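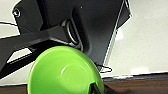
One Masta owner wrote to us that their bowls kept sticking together in the cupboard, and asked whether they could be stored stacked. They can — follow the steps below.

4.2 Stacking and storing

1. Dry each bowl fully, including under the rim.
2. Put a sheet of kitchen paper between bowls.
3. Stack no more than seven.

Note: if two bowls stick, stand the lower one in warm water.

CAUTION: Do not twist or lever bowls apart with a knife.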